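How to Play Cup and Floor Bounce at Home
2025-06-19

If you have one plastic cup, one small ball and a hard floor, you have a whole afternoon of games. I mean it! I started playing this in the back hallway of our old place in Brirkport one very rainy March, and it has followed me through two moves and a lot of family visits. There's hardly anything to set up, it works for a four-year-old or a grandparent, and when you're done it all goes back on one shelf.

What you need

A plastic cup with a wide mouth
A small, light ball that fits in the cup with room to spare
Masking tape
A hard floor, such as tile, terrazzo, concrete or wood
Paper and a pencil, if you want to keep score

Picking the cup

Wide and short beats tall and narrow. A tall cup tips over the second the ball clips its rim, and then you're chasing two things down the hall. Hold the ball over the opening before you settle on a cup. You want a good gap all the way around it, especially if you're playing with little kids. For anyone under three, put this game away for later, as small balls are a choking hazard.

Skip glass and ceramic completely. I also like a cup in a color that stands out from the floor, so that you can aim from across the room without squinting.

Getting the floor ready

Sweep first. A single crumb will send a light ball off in a direction you would not believe. Then wipe up any damp spots and let the floor dry, and move the rug out of the way if you have one. Roll the ball slowly across the area a few times from different sides. My hallway had a slope I had never noticed in years of walking on it, and the ball found it right away.

Put down a strip of tape for the throwing line. Start close, 30 inches from the cup for beginners. You can add more lines farther back once people get the hang of it (they will, and they'll start bragging, too).

How to play

1. Stand the cup upright on the floor and mark its spot with a small cross of tape under the base. It's going to get knocked around, and you'll want to put it back in the same place every time.

2. Kneel or sit behind the line. Standing is harder, so save that for later rounds.

3. Hold the ball loosely in your fingertips with your palm facing down. Let it drop from your hand with a little push forward, aiming for a point on the floor halfway to the cup.

4. Watch where the first bounce goes and adjust. Most people throw too hard! A soft toss gives a higher, slower arc, and the ball has a much better chance of dropping in and staying there.

5. A throw scores when the ball comes to rest inside the cup. Mine is pale blue, and so is the ball, and against the speckled gray floor they're both easy to find.

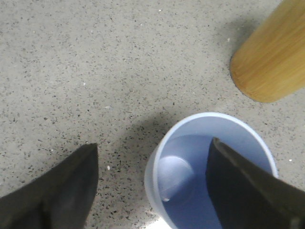 6. Leave the ball where it is until everyone has agreed on the score, then tip it out and hand it to the next player.

Keeping score

We give 2 points for a ball that bounces once and goes in. Any other shot that lands is worth a single point, and a ball that hits the rim and hops out gets you a round of groans. First to ten wins. My family also keeps a running total taped inside a cupboard door, with 1,000 as the grand goal, and I'm thrilled to say we're getting close.

Ways to change it up

Roussel rules: both players throw with their weaker hand. (We named it after the street we lived on. It's ridiculous and I love it.)

Wall shot: set the cup near a wall and bounce the ball off that first. Lower the target score for this one or you'll be there until dinner.

Quiet version: put a folded dish towel in the bottom of the cup. It softens the rattle, and it keeps the ball from jumping back out, so it's great for small kids too.

Putting it away

Rinse the cup and ball in warm soapy water, dry them, and store the ball inside the cup with the roll of tape next to it. Peel the tape off the floor the same day, pulling slowly and low. If it leaves a sticky patch, a damp cloth with a drop of dish soap usually takes care of it.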